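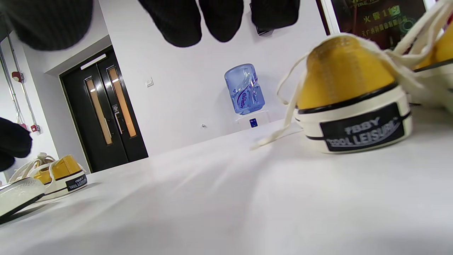 Yellow canvas, white laces. Both show everything.

Canvas Shoes: Keeping Them Decent for Longer Than They Deserve

Filed under Laundry & Shoes. Updated 28 June 2022

I own more canvas shoes than a grown adult should, and I live in Uvaldale, where the dust is red and gets into the butter. What follows is what works in my house. If you own a white pair and a dog, read it twice.

Brush before you wet anything
Dry dirt brushes off. Wet dirt moves in and starts paying rent. Use an old nailbrush and go along the weave, then bang the soles together outside, preferably upwind of the neighbors.

Take the laces out
Yes, all the way out. Soak them in a jar of warm water with a spoonful of laundry powder, put the lid on and shake it whenever you pass. Overnight is fine. I once left a set in the jar until November and they came out very white and slightly shorter.

Go easy on the water
Canvas soaked through takes forever to dry, and the glue around the sole doesn't care for it. Dip a cloth in soapy water, wring it hard and work on one panel at a time. Colored canvas gets cool water only. Try the soap on the tongue first, where a pale patch can live out its days in private.

The rubber parts
Baking soda and a little dish soap, mixed to a paste, on a toothbrush you have clearly marked. I can't stress the marking enough. Wipe off the paste with a damp cloth before it dries, or you'll be picking white crumbs out of the stitching for a week.

Drying
Stuff the toes with plain paper and change it when it feels damp. Newspaper is all right for dark shoes, but I have a cream pair with most of a Pletham property listing printed inside the heel. Keep them out of direct sun — yellow fades to something like old custard — and well away from the dryer.
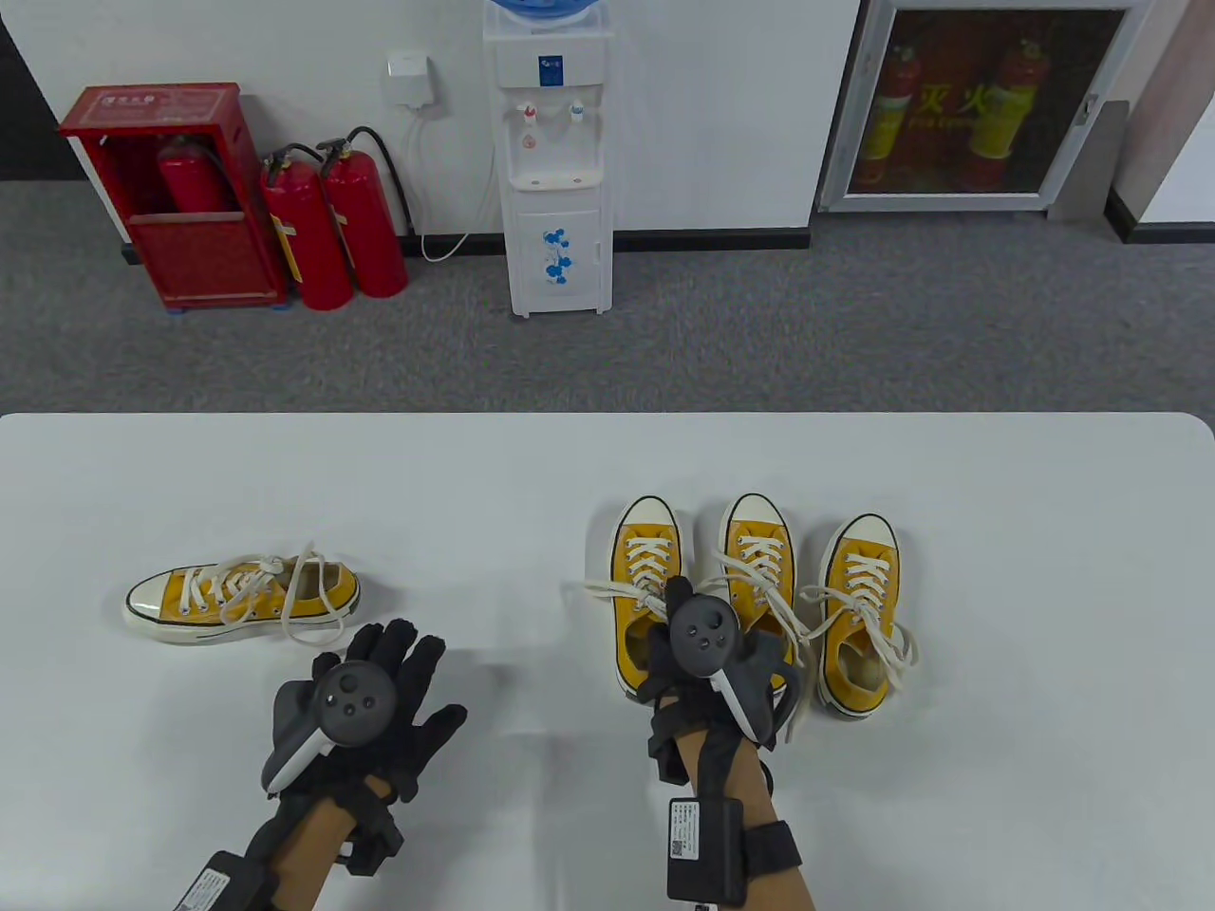 Lacing up again
Start from the bottom with the two ends even, and check them at the third pair of eyelets, while you still have the will to fix it. If the plastic tip has gone, wrap the end tightly in clear tape and trim it at a slant. Flat laces want to twist. Let them know who's in charge by pulling each crossing flat with a thumb.

Smell
Baking soda in an old sock, one sock per shoe, left overnight. Shake the shoes out in the morning or you'll leave footprints like a baker. If that fails twice, replace the insoles. If that fails too, it may be the feet, and that's another page.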